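Robots take a turn at the lunch bag bench at Hunum, and the packers get new jobs

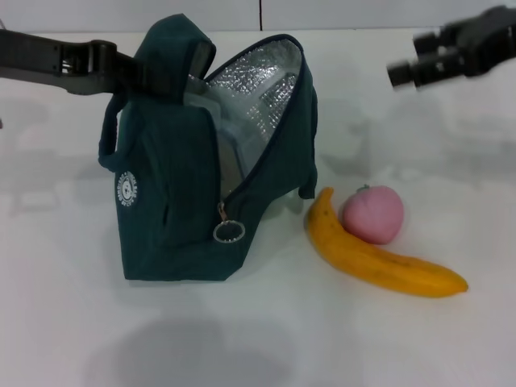

I've been writing about small warehouses for long enough to know that when a company says "nothing will change for our people," I should go and have a look. So I went to Hunum, the meal kit and lunch service outside Kornard, where a two-armed robot has been working one of the packing benches since June. And yes, things have changed! Just maybe in other ways than I'd figured on the drive over.

If you don't know Hunum, they send reusable insulated bags out to offices and schools in the morning and get them back in the afternoon. Every bag has to be opened, emptied, checked, wiped, refilled and closed. On a busy day that comes to 1,727 bags, and until this year every last zipper was pulled by a human hand. Ask anyone on the line which part of the job they'd give away first and they'll say zippers (one packer showed me the tape she used to wear on her thumb).

The arms come from Zwahlen, and the software that runs them is from a smaller outfit called Divenent. Right now they're still on practice work for a good part of the shift: hold the bag, open it up, take things out, put things in. Soft bags are hard for a machine. They slump and they fold over, and the lining grabs at whatever you're trying to slide past it. A stiff box would have been a much easier place to start, and the shift lead told me she said exactly that at the first meeting and got outvoted.

So how fast is it? On the day I was there it got through 206 bags over the whole shift. A good packer does 600. Nobody at Hunum tried to dress that up for me, which I liked. The plan is for the robot to run on into the evening, after the crew has gone home, and work through the returns that used to be waiting at 6 a.m. The early crew now comes in at 7, and I heard more about that extra hour of sleep than about anything else.

Now for the part that's less cheerful. Hunum has 109 people on the packing side, and the company says it hasn't let anyone go. But it also hasn't replaced the seasonal workers who left over the summer, and a couple of the longtime packers brought that up before I'd even asked. Those evening returns used to be overtime, too. For some families that was the car payment, and the new "bench minder" role, with its small raise, only makes up part of it.

Bench minders are packers who've been trained to watch over the robot, reset a bag when it flops over and mark down what went wrong. I sat with one for most of an hour. She said the first weeks were maddening, a lot of standing and staring, and that her wrists feel better than they have in years. She also misses talking across the table. The robot bench is off in its own corner, and it gets quiet over there.

Management wants a second bench running before winter. The packers have asked for the minder shifts to rotate so that everyone gets a crack at the training, and for something in writing about the lost overtime. When I left, they had a yes on the first and a "we're looking at it" on the second. I'll be back out there when the second bench goes in.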